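Sorting old processors in the back of a shared workshop

Nusrat Jayasinghe repairs office computers for a living, and for most of the past year she has spent her evenings building a machine that handles the parts she takes out of them. It stands at the far end of the Danley workshop, a members' space with 85 people on its list and one good drill press. She shares the project with Abdelkrim Kettani, a retired machinist who has the bench next to hers.

The aim is modest. Jayasinghe buys used processors in mixed lots, tests them, and sells the working ones to people keeping older desktops alive. The testing is quick. Moving the chips in and out of the fixture by hand is what takes the evening.

"The last lot I bought was 1000 pieces," she said. "You pick one up, look at it, place it, wait, take it out, put it in a tray. After an hour I start getting careless, and a careless hand drops things."

She began with a suction cup, the usual choice for flat parts. It worked on clean chips and failed on many of hers, which arrive with old thermal paste on the lid. She could have cleaned every one first, but that would have put the handwork back in. In February she gave up on suction and asked Kettani for help with a gripper.

Kettani drew the first set of fingers on the back of a parts invoice. The design is all flat plates, pinned and screwed together, so that any piece can be cut again without redoing the rest.

"I don't like a gripper that is one clever lump," he said. "If a plate is wrong, you take out the screw and you make another plate. We made a lot of other plates."

The early fingers closed too hard. A processor is stiff enough across its lid, but the board underneath can chip at the corners, and both of them have a small box of chips that ended up that way. Kettani lowered the motor current and reshaped the tips. He also changed the order in which things happen: the fingers now close slowly, stop when the current rises, and wait a moment before the arm moves.

The arm was bought secondhand. It came out of a packaging line and has a badge on its base that says Balex, with no manual. Ehab Hegazy, who teaches evening programming classes at Danley, worked out how to talk to it over two weekends and wrote the control program the group still uses. He calls the program Adolska, and he has declined to say why.

"The arm is more accurate than we need," Hegazy said. "The problem is knowing where the chip is. If it's turned a few degrees in the fingers, the arm will carry it to exactly the right place and it will still be wrong."
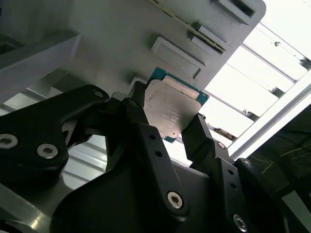 To deal with that, the program compares the angle of the chip with the angle it ought to have, and turns the wrist before going any further. When the difference is too large, it puts the part down and tries again. Hegazy set the limit at 2 attempts. After that the chip goes into a reject cup and somebody looks at it in the morning.

Jayasinghe said the reject cup was an argument at first. Hegazy wanted the machine to keep trying, and she wanted it to stop early.

"He's interested in whether the robot can do it," she said. "I'm interested in whether the chip survives. I paid for the chip."

Lighting has been another long job. The lids are metal and reflect whatever is above them, and the printing on many is worn. With the ceiling lights on, the program sometimes took a reflection for the edge of the part. They tried a black cloth over the whole machine, then paper diffusers, then running it after nine at night when the rest of the room was dark. The late runs gave the best results and were the least popular, since someone has to stay until the building is locked.

Samah Abdelaziz, who looks after safety at the workshop, asked for three changes before she would let the machine run with other members in the room. She wanted a stop button that could be reached from the aisle, a lower top speed, and a written sheet taped to the bench saying who to call.

"They had a stop button," Abdelaziz said. "It was behind the arm. You would have had to reach past the thing you were trying to stop."

The button was moved the same evening. The speed took longer to settle, and the arm now travels at a pace Kettani describes as "my mother crossing the street."

Asked what it has cost, Jayasinghe put the total at 2000 dollars, with the arm as the largest part of it. She doesn't count her time or Kettani's. The plates were cut from offcuts at Ferreira, a sheet metal shop that lets workshop members go through its scrap bin.

She doesn't claim that it saves money yet. A person working steadily is still faster. What she gets from the machine is an evening when she can do other repairs a few feet away and look over from time to time.

Ilham Zerouali, a newer member who helps with the testing records, has been keeping a notebook of failures. The most common entry is a chip that slips as the fingers close. The next is a cable pulled loose at the wrist, which she thinks could be fixed with a better clamp and which Kettani thinks could be fixed by leaving more slack. Both have been tried. The current setup uses some of each.

The group plans to work on the fingertips next. Kettani wants to add a thin rubber face, and has been gluing samples to scrap plates to see which ones peel. Hegazy would like to read the printing on the lids automatically, so that chips could be sorted by model as well as tested. Jayasinghe has told him he can start on that when the reject cup is empty at the end of a full run.

"I check it when I come in," she said. "Last time there were four in it. The time before, I think it was nine."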